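Search this site Go
Print this page | E-mail to a friend

Kitchen check, Himberg hall – Thursday

Extinguisher: gauge in the green, tag's current. Good!
Fridge: 4 degrees, lovely. Wipe the seals, though.
Power board by the urn: rated 2,400 W and we had the kettle on it too – please don't, I've moved it.
First aid kit: low on burn gel (Faustino Barajas is ordering 40 sachets).
Benches and tabletops: fine, no complaints from me.
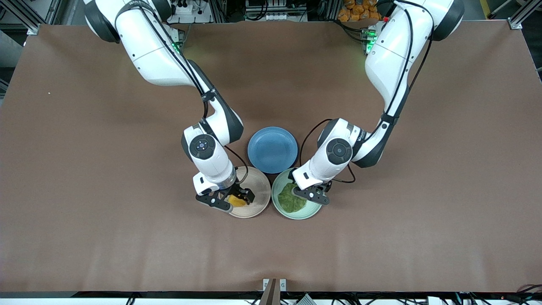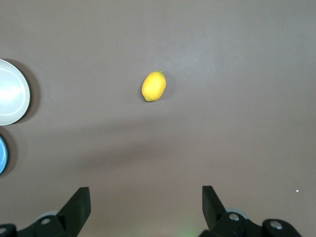
Tabletops. Dishes in the first photo, lemon in the second.

We use cookies. OK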